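Clundale clothes swap is back, and bigger

If you've got a wardrobe door that won't quite shut (hello, me), good news: the Clundale clothes swap is coming back in June, and it's moving to the old Fairclough building on the Clolton road. I went along to the spring one meaning to stay ten minutes and came home two hours later with a raincoat, four jumpers and a very silly hat, so I'm quite pleased!

The last swap took in 833 pieces of clothing, which was far more than the church hall had rails for. By mid-morning there were coats on the piano. The new place has room for 500 people over the day and, joy of joys, a proper car park.

It works the same way as before. You bring up to ten clean things, you get a token for each one, and you spend the tokens on whatever you fancy. Children's clothes are two for one token. Shoes are in this time as well, as long as the soles are sound, but no underwear and no pillows please (somebody brought pillows).

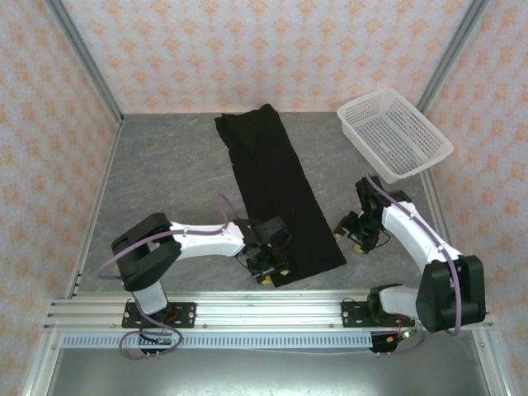 Doors open at 10am and the last tokens go out at 3pm. If you can drop your bags off the evening before, between 5pm and 7pm, you'll skip the morning queue, and I'd really recommend it as last time it went right round to the bus stop. Entry is £2, under-16s free.

Makico, the sewing shop on the high street, is running a mending table again. They fixed about 200 hems and buttons in the spring and they're asking people to bring their own buttons if they want a match. Zips are trickier, so have a word in the shop first.

Anything left over goes to the Clolton charity shops, apart from winter coats, which are being kept back for the October swap. There's still a shortage of hangers, by the way. They've got 300 and would love the same again, so if you have a heap of them at the back of a cupboard, the Makico counter will take them any time before 5pm.

I'm bringing the hat back.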